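Rangement des câbles, poste Marikar

13 septembre 2022, par Ronja Holmgren

Inventaire des câbles et blocs d'alimentation du local Roltstead. Chaque élément est posé à plat sur plateau blanc avant enroulage et étiquetage. La série compte 89 références ; les cordons secteur sont traités avant les câbles de charge.

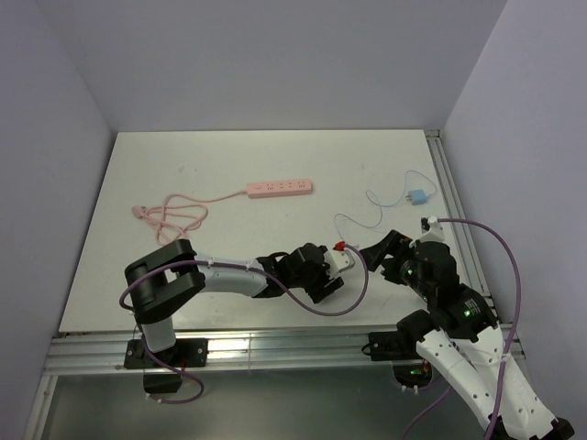 Multiprise rose et son cordon, chargeur bleu clair, câble de charge à connecteur rouge.

Contact : Jelle Kuipers | © Tramen | Haut de page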